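Courses > Communication and Public Space > Student Reports

Reading the Small Print: How Counter Notices Work in Shops and Waiting Areas

Sivaprasad Krishnan
May 2026

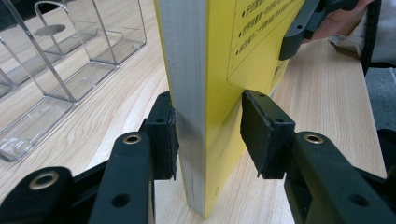 Figure 1. A yellow sign board standing on a light wooden tabletop, with a bordered panel of bulleted Japanese text.

1. Introduction

Most people read notices every day without planning to. A card by the register says which payment methods are taken. A sheet on the door gives the holiday hours. A board on the table tells visitors where to wait. These notices are usually written by someone who has other work to do, and they are usually read by someone who is in the middle of something else.

This project looked at short printed notices in places where people stand or sit for a few minutes: store counters, a clinic waiting area, a library desk and the entrance hall of an apartment building. I wanted to find out which features of a notice help people remember what it says, and which features make them skip it. I also wanted to see whether putting a message in a box or a bulleted list makes a difference, as many style guides recommend both.

I chose the topic after a summer job at Pomska, a housewares store where part of my work was replacing the notices at the returns counter. Customers asked the same questions all day, and the answers were printed in front of them.

2. Background

The readings for this course treat notices as a kind of public writing. They have to work for readers with different languages, eyesight and amounts of time. Two ideas from the readings shaped the project.

The first is that people scan before they read. The eye goes to large type, strong color and edges, and only then to the sentences. If the heading gives no reason to go on, the rest is skipped.

The second is that notices age. A notice that has been up for months becomes part of the wall. Regular visitors stop seeing it even when the text changes, if the paper and layout stay the same.

Bright backgrounds come up often in the literature. Yellow with dark text is common because the contrast is high and the color stands out against wood, white walls and gray floors. The same combination is used for warnings, so some readers expect a yellow notice to be about danger. I did not test color as a separate question, but it came up in the interviews and is covered in section 5.

3. Method

The project had two parts.

In the first part I collected notices. I wrote down the text, the size of the type, whether there was a border or list, and where the notice was placed. Only notices meant for the public were included. Handwritten notes were included if they had been taped or pinned in place. The final collection had 535 notices. I left out advertising, price labels and safety signs required by law.

In the second part I asked people what they remembered. At Pomska and at the Bilyk library desk, the staff agreed to let me stand near the exit with a clipboard. I asked each person three things: whether they had noticed any printed notice at the counter, what it was about, and whether it had told them anything they needed. In total 248 people answered. I did not record names or ages.

The library let me change one notice. The original was a paragraph about returning items after closing time. I rewrote it as a short list with a border, kept the same paper size, and put it in the same stand. Each version was up for 10 days. The wording of the rule itself did not change.

4. Results

4.1 The collection

Most of the notices were paragraphs with no heading. Where there was a heading, the most common one was a single word such as "Notice" or "Attention." These headings take up the largest type on the page and say nothing about the subject.

Borders were used in two ways. Some went around the whole sheet and worked as decoration. Others went around one part of the text, to separate the rule from the explanation. The second use was less common. It was found mainly in the clinic and the library, where one sheet often had to hold several kinds of information.

Bulleted lists were often used for things that were not really lists. One notice in the apartment building split a single sentence across three bullets, so that none of them made sense alone. Another used bullets for steps that had to be done in order, where numbers would have been clearer.

Placement varied a lot. Notices were often put where there was room for a stand, which could be well away from the spot where the reader would need the information. At Pomska, the returns policy stood at the end of the counter farthest from where people lined up.

4.2 The interviews

More people remembered seeing a notice than could say what it was about. This was true at both sites. People who remembered the subject usually used words from the heading or the first line. Very few repeated anything from the second half of the text.

At the library, the list version was remembered by more people than the paragraph version. The gap was clear but not large. The staff said they got fewer questions about after-hours returns while the list was up, although they had not kept a written record, so I treat this as their impression.

Several people said they had noticed the new version because it was new. This is a problem for the comparison. The old notice had been in the stand since October, and part of the difference may come from the change itself.

5. Discussion

The results support using a short list with a border for rules that readers have to act on. They do not show that lists are always better. The weakest notices in the collection were lists too, and what they had in common was that the writer had used the format without deciding which points mattered.

The heading seems to matter more than I expected. If people remember the first line and little else, then the first line should carry the message. "Returns after 8: use the side door" is a better heading than "Notice," even if nothing below it is read.

On color, opinions were mixed. Some people at Pomska said a bright board made them look. Others said they assumed it was about a wet floor or a broken door and decided it was not for them. A later project could print the same text on different backgrounds and compare.

Language is another gap. Many visitors to the library read a first language other than English, and my questions were asked only in English. People who could not read the notice easily were also less likely to stop and talk to me.

6. Limits of the project

The interviews took place at only 2 sites, and both have many regular visitors. Stopping people at the exit leaves out anyone in a hurry. The collection covers one part of town, and some buildings did not allow me to copy their notices.

7. Recommendations

Put the rule in the heading. Use numbers for steps and bullets for separate points. Put a border around the part that readers must act on and leave the rest plain. Place the notice where the question comes up. Take it down when it is out of date, and change the layout when the rule changes.

The library has kept the list version in the stand. I gave Pomska a draft of a new returns notice using the same layout, and the store manager is reviewing it.

Recent student reports
Bus Shelter Maps and First-Time Riders
How the Eria Market Labels Its Produce
Quiet Hours: Noise Rules in Shared Housing
Walking Routes to School in Zeltberg
Menus Without Pictures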